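Sorting the button drawer, at last

9 December 2024

I have a weakness for push buttons. The chunky industrial kind, with a fat colored cap and a body full of terminals behind it, the sort you want to press even when it isn't connected to anything! My spreadsheet says I own 287 of them, and until this month they all lived in one deep drawer.

So I've been sorting. I got a set of shallow plastic trays from Farnis (I love these trays, the raised rims stop everything rolling off) and rolled a big brown sheet over the table, which makes even the dullest gray body easy to spot. Then I just work through a handful at a time.

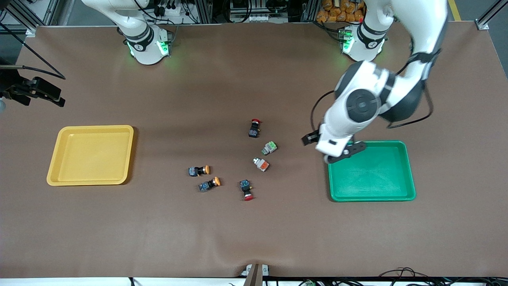
My first plan was to sort by cap color, and it lasted one evening. It looked gorgeous, but a red mushroom head and a flat red button don't fit the same hole in a panel, and the hole is what I care about when I'm building something. Now I go by body size first and color second, and it's so much faster.

I've done 11 batches so far. Still to figure out: where the spare caps go, and what to do with the odd ones I bought from Zana years ago that match nothing else I own. I'd like it all finished by January, when I start on the new control box and get to use a few!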